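Notebook, October, Cullinane kitchen set, simulated half

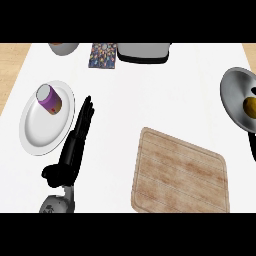 Can on the plate, robot hand beside it. Head view from the simulator.

Started at 9:20. The job today is to add simulated episodes for the can task, so that the learning system does not see only the real table. Oisín Tully prepared the scene yesterday in Ustard and I am the one driving it with the gloves. Target for the batch is 106 kept episodes. We do not count the failed ones in this number, but we keep them in a separate folder, because Oisín wants them later for the failure classifier.

Settings as I found them: the plate stays at left, the board and the pan at right, the box and the other things at the far side are only distractors. The positions are shuffled a little at every reset. The board angle is also shuffled, which I did not know, and I lost some time looking for a bug that was not there.

First block went slowly. My hand in the glove opens more than the simulated hand does, and for the first episodes I was closing too late. I moved the thumb calibration by 2 steps and after this it was better. Please write down your own value if you drive after me, do not save over mine. The profile is called robles_b.

A problem with contact. When the fingers touch the can from the side with all fingers together, the can sometimes slides along the plate until it meets the rim, and then it jumps. On the real table it would simply stop or fall over. I do not think we should keep the episodes with the jump, even if the final grasp is good. The model will learn that pushing against the rim is a way to lift. I marked 8 of these as "rim" and took them out of the kept folder. Oisín, if you disagree, they are not deleted.

I tried higher friction on the plate. It helps with the jump but then the can sticks when I want to turn it, so I put the old value back.

Approach direction: I am trying to come from the right and low in half of the episodes, and from above in the other half. From above is hard for me, the wrist hides the can in the head view and I have to trust the side camera. It is possible that the learning system will have the same difficulty, so maybe we should give it the side view also. To discuss.

11:40 – Brovix logger stopped writing joint values while the video continued. I noticed only when I looked at the file sizes. Restarted, and repeated the last four episodes. There should be a check at the start of each recording, I will write one if Tendier does not already have it.

After lunch I continue with the can only. Pan episodes wait until the handle collision is repaired.

Text labels for this block: "pick up the can from the plate". Same words every time for now. Teodoro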